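Ollell Wrist Capture Kit

Used, refurbished and new units
Last checked by the bench: Dec 3, 2018
Listed by: Kamurden Equipment, reviewed by Sânziana Ardeleanu

Overview

The Ollell kit is a set of parts for recording examples of a person driving a robot arm, so that a learning system can be trained on them afterward. You get a small wrist camera, a mounting plate, a hand controller for the operator, a recording box and the software that ties the four together. It does not include an arm or a gripper, and it does not include anything that learns. The maker's leaflet is vague on that second point, and we have had two returns over it.

We stock it because customers ask for it. We also use one ourselves, and the notes on this page come from that. Where the maker's claims and our bench disagree, we have gone with the bench.

What the maker says

The leaflet promises "training-ready data from day one." We would not buy it on the strength of that sentence. What comes off the recording box on day one is video, joint positions and gripper commands, stamped to a common clock. Whether that is ready for training depends on the job, the operator, the lighting and how honest you are when you mark a run as good.

The leaflet also says that a new operator needs an hour of practice. Min-kyu Yoo was our quickest, and his early runs still went in the bin. Plan for several sessions before you keep anything.

What we recorded

Our own job is service work on desktop computers: reaching into an open case, lining up with the memory slots and the power connectors, and handling small parts close to the board. It was chosen by Diệp Đặng, who thought the demos we had been shown (blocks, cups, a folded towel) were too kind to the equipment. A computer case has narrow gaps, shiny metal and cables that never lie the same way twice.

Between July and this listing we logged 1,926 runs. After review, 1,347 were kept. Of those, 897 were clean enough to use without trimming the start or the end. We give all three figures because sellers in this field like to give only the first one.

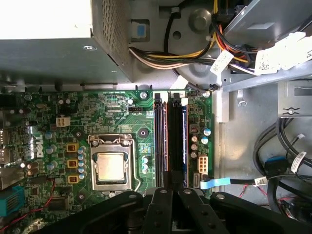 Wrist camera view inside a Dell desktop, gripper fingers over the lower ends of the memory slots.

The view matters more than the resolution. A wrist camera shows you the fingers and whatever they are near, and for close work that is a fair trade. The cost is that your own gripper takes up the bottom of every picture, and the place you most want to see tends to be right behind the fingertips. With our wide black gripper the lower ends of the slots are partly covered at this distance. The maker calls the view "unobstructed." It would be with no gripper fitted.

Bright lamps are the other problem. The flat top of a power supply washes out easily, and the maker's auto exposure is slow to settle. Lock the exposure before each session. Soft light from the side gave us better results than anything we could do in the settings menu.

In the box

Wrist camera with fixed lens
Mounting plate and four bolts
Hand controller, right-handed only
Recording box with removable drive
Clock cable
Printed setup card (the PDF is newer, use that)

Not in the box

Robot arm or gripper
Lights
A second camera for a fixed side view, which you will probably want
Any sample recordings worth the name

Fit and setup

The plate fits the Cornton arm directly. For other arms you will need an adapter, and we would like to see a drawing of your wrist flange before we sell you one. Run the camera cable along the arm with slack at every joint. Kanyarat Phromma, who handles our refurbished units, finds more trouble in that cable than in everything else put together, usually a strain at the plug that shows up as dropped pictures.

Check the clock after you connect it. The status light goes green when the box sees a signal, even if the signal is wrong. Tap the gripper on the table, play the recording back and compare the tap in the video with the tap in the joint data. If they are apart, restart the box and do it again. We repeat this at the start of every session and after every cable change.

Reviewing runs

The software marks a run as a success when the operator presses the success button. That is all it knows. Have somebody other than the operator go through the recordings. Wichai Chaimongkol did ours, and he threw out 67 runs that the operators had marked as good, mostly for long pauses or for a correction halfway through that nobody would want copied.

You may decide to keep corrections. There is a fair argument that a system should see how a person gets out of trouble. If so, tag them separately. The software allows one free text tag per run, a mean allowance, so settle on your wording early.

Will it work for your project?

We don't know, and we would be wary of anyone who says they do. The kit records what the operator did. We have no result to show you that says a given number of runs will give you a machine that can service a computer, and our own recordings are from one bench with one kind of gripper. If your parts, lights or table differ, expect to record your own.

It is a decent purchase if you already have an arm, a person with patience and a job that can be set up over and over. If you want something that works by itself by the end of the quarter, please don't order this.

Alternatives we carry

Yimyam Hand Guide: no motors and no arm needed, you carry a gripper around by hand. Faster to record with, but the motion may not suit your arm at all. Rental only.

Ollell Side View Kit: fixed camera and stand. Works with the same recording box. Buy the longer clock cable with it.

Ordering

New units ship with the maker's warranty. Refurbished units carry ours, which covers the camera, the box and the cable plug mentioned above. Trial loans can be arranged for customers with a working arm on site. Drives are wiped when a loan comes back, so copy your recordings first.

Price on request. Send your arm model, gripper model and a short note on the job, and mark it for the attention of Sânziana Ardeleanu.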